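SPEAKER NOTES: POND FILTRATION FOR CLUB MEMBERS
Harow Pond Society, October meeting

Slide 1. Skip the history. Start with turnover: the full pond volume through the filter once every 2 hours.

Slide 2. Worked case, the Stedar pond. 600 gallons, so 300 gallons per hour at the return. The pump delivered 259 after head loss. Ask the room where the rest went, then show the pipe run.

Slide 3. Ammonia and nitrite. Test both daily during start-up. A new filter takes 6 weeks or more to mature in cool water. Feed lightly until both read zero.

Slide 4. Media. Rinse in pond water only. Tap water with chlorine kills the bacteria. Pass the Pronell sample tray around here.

Slide 5. Winter. Raise the pump intake off the bottom. Stop feeding below 50 degrees F. Keep a hole open in the ice for gas exchange.

Questions. If asked about UV units, refer to the Nishad handout.

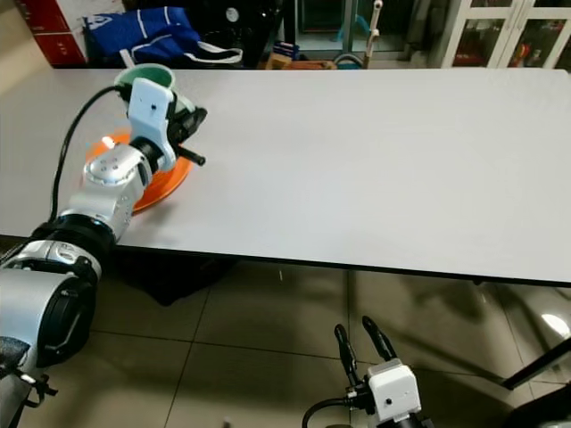

L. Tarrow
Water Quality Chair, Harow Pond Society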